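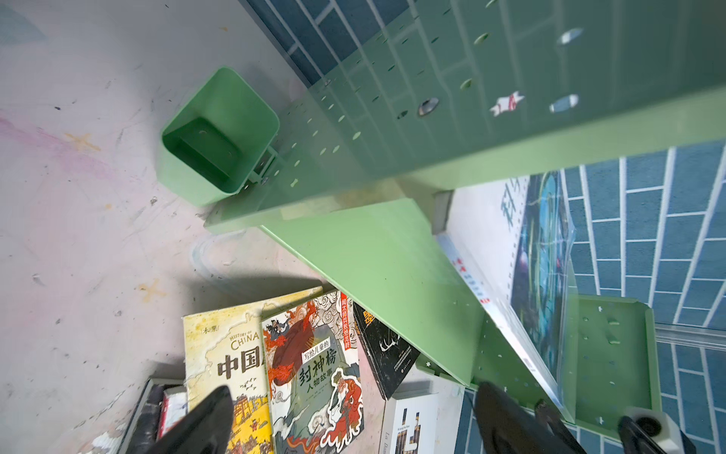
Kendra McIntyre m'écrit que je suis un nostalgique, que les quincailleries de quartier sont mortes parce qu'elles étaient chères et mal aimables, et que personne ne va pleurer un marchand de vis. Bon. Elle a lu mon dernier billet en entier, c'est déjà ça.

Cher, oui. Je ne vais pas dire le contraire. Chez Lévesque, rue du Port, la cheville coûtait le double de la grande surface. Mais on en achetait quatre. Pas une boîte de 247 dont 243 finissent dans un tiroir, puis dans un carton, puis à la déchetterie le jour du déménagement. Faites le calcul, moi je l'ai fait sur un coin de table.

Mal aimable, ça se discute. Le père Lévesque grognait, c'est vrai. Il grognait et il vous trouvait le joint. On arrivait avec un bout de robinet dans la poche, il le retournait deux fois, il disait « vous avez forcé, vous », et il descendait à la cave. Essayez d'obtenir ça d'une borne.

Le magasin a fermé en juillet. À la place, un Lorberg, format « centre-ville ». Des coussins, des bougies, trois tournevis sous blister. J'ai demandé un presse-étoupe à la caisse. Silence poli. On m'a proposé de commander en ligne, livraison en point relais, à 10 kilomètres. Pour une pièce qui tient dans une main d'enfant.

Et là on me parle de liberté du consommateur. Quelle liberté ? Celle de choisir entre 927 modèles de mitigeurs quand on voulait juste réparer le sien ? Le neuf est partout, la pièce nulle part. C'est ça qui me met en colère, plus que la vitrine disparue. Une ville sans pièces détachées c'est une ville qui jette. On peut distribuer tous les dépliants qu'on veut sur le tri et la sobriété, si le ressort de la chasse d'eau est introuvable les gens changent la chasse d'eau. Ils ont raison d'ailleurs. Je l'ai fait aussi, un dimance soir, pas fier.

Clifford Friesen, toujours dans les commentaires, défend l'appli Trita, qui met en relation voisins bricoleurs et voisins en panne. Je l'ai essayée. Sympathique. Deux réponses en une semaine, dont une pour me vendre un vélo. Ça ne remplace pas un stock. Un stock c'est de l'argent qui dort, du loyer, des étagères pleines de trucs qui sortiront une fois tous les trois ans. Aucun actionnaire ne veut de ça. D'où ma question, la seule qui compte : qui paie pour que le truc rare soit là ?

La commune, à mon avis. Pourquoi pas ? Elle paie bien des livres que personne n'emprunte et c'est très bien. À Kerneo ils louent un local municipal à prix cassé, 385 euros par mois, à un quincaillier qui s'engage à vendre au détail. À l'unité, vis comprises. Il en vit, pas grassement. Chez nous l'ancien bureau de poste est vide, chauffé l'hiver pour rien.

Donc non, Kendra, pas nostalgique. Le grognement du père Lévesque, je m'en passerai. Je veux mon joint de 12, et je le veux avant que la cuisine soit innondée. La mairie a mon courrier depuis trois semaines, j'attends toujours la réponse.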